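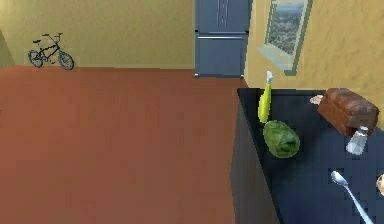

Kitchen interior with bicycle, computer-rendered.

Funded work / Alcohol and families / Progress reports

Vivley Family Alcohol Support: second progress report to the Thygesen Fund

Prepared by Fitriani Sinaga, project lead
Data section by Aiman Raju
Reporting period: second half of year one, closing at the end of March

1. Position against plan

The project offers structured support to adults in Vedatgate who are affected by the drinking of a partner, parent or grown-up child. The person who drinks does not need to be in treatment and does not need to know that the relative is attending. Support is given one to one or in a closed group, and a telephone line runs on Friday afternoons.

Referrals since launch stand at 101. The target for the whole of year one was 90 in the original bid, raised to 100 in the variation agreed last autumn. Of those referred, 16 did not respond to first contact after three attempts and were closed. The remainder were offered an assessment. Group work is behind plan and is dealt with in section 3.

2. One-to-one support

The one-to-one course consists of five sessions, following the order set out in the bid: the relative's own account, information about alcohol and dependence, ways of responding, sources of support, and further needs. Workers may repeat a session but may not leave one out. Session three has been repeated more often than the others, usually at the request of the person attending. It covers what to say and what not to say when someone has been drinking, and most people want a second go at it after trying it at home.

At the close of the period 50 people had completed all five sessions. Completion is recorded only when the closing questionnaire has been filled in, so people who attended the fifth session but did not return the form are left out of this figure. Aiman Raju is following these up by post and telephone.

Missed appointments were highest for the first slot of the morning. That slot was withdrawn in the final quarter and replaced with one at 5.30 pm, which has been fully booked in most weeks. Two workers have changed their contracted hours to cover it. There is no added cost to the grant.

3. Group work

The plan was for three closed groups in the year, each running for eight weeks. One has been delivered in full. The second started late and is in its sixth week. The third has not started and will fall into year two.

The main cause of the delay was the room. The original venue withdrew its evening lettings at short notice and the replacement could not be used until a fire door had been repaired. We also under-estimated how long it takes to bring people to the point of joining a group. Several who had asked for a place at assessment changed their minds once they learned that others from the same part of town would be there. The offer is now made after the third one-to-one session, and take-up has been better since that change.

Attendance in the completed group held steady until week five and then dropped. Feedback forms mention the length of the evening (two hours with a short break) and the homework sheet for week four, which several members found hard to follow. The sheet has been rewritten in plainer language and cut from four pages to two. The session length has been left as it is for the second group so that the effect of the new sheet can be seen separately.

4. Telephone line

The line took over 60 calls in the period. Most callers rang once. The usual subjects were what counts as dependence, whether it is safe for a heavy drinker to stop suddenly, and how to raise the matter with a parent. On the second of these, staff follow the written protocol: the caller is told that stopping suddenly can be dangerous for a dependent drinker and is given the details of the GP and the local treatment service, with emergency advice where withdrawal symptoms are described. The protocol was reviewed in the period and one change was made — the list of symptoms now comes at the top of the card.

Calls are not recorded. A short note is kept without the caller's name unless they ask to be referred.

5. Data and recording

Case records were moved from spreadsheets to Dravetti during the period. The move took longer than planned. Dates of birth imported correctly but referral source did not, and that field had to be re-entered by hand from the paper forms. For this reason the breakdown by referral source is not included here and will be sent as a separate table with the next claim.

The outcome measure remains the family member questionnaire used at assessment and at close. Scores for strain and for coping have both moved in the intended direction for the majority of completed cases. We would advise caution in reading these results. There is no comparison group, and those who complete the course may differ from those who leave early. A three-month follow-up began late in the period and too few forms have come back to report.

One data incident was logged. A letter was sent to a previous address and returned unopened. The address check is now done at each session, and the incident has been closed under our own procedure.

6. Staffing and supervision

One part-time worker left and the post was vacant for seven weeks. Caseloads were shared between the remaining staff, and new assessments were slowed during that time. The replacement has completed induction and the safeguarding course. Clinical supervision took place monthly as planned, apart from one session that was cancelled through illness and not rearranged.

7. Budget

Spending is under profile on salaries, due to the vacancy, and on room hire. It is over profile on printing, where the rewritten group materials were not foreseen. We ask the Fund to agree:

- carrying the room hire underspend into year two, to be used for the third group
- moving part of the salary underspend to printing and postage
- no change to the total award

8. Risks

The replacement venue is let to us on a rolling monthly basis. A second option has been visited and is suitable, but has no step-free entrance, so it would be used only for a short period and with home visits or telephone sessions offered to anyone unable to use the steps.

Demand for the 5.30 pm slot is higher than can be met. A waiting list has been opened for that slot alone. People on it are offered daytime appointments first and may keep their place if they decline.

Referrals from GP practices remain low. Fitriani Sinaga has visited two practice meetings and will visit the others before the summer — a one-page referral form has been left with each in place of the longer version.

9. Next period

Work planned for the next six months is the close of the second group, recruitment to the third, a first return on the three-month follow-up, and the referral source table noted in section 5. The revised group materials will be sent to the Fund once the second group has commented on them.

Last updated: March

Vivley Family Alcohol Support, Vedatgate | Contact the project | Back to top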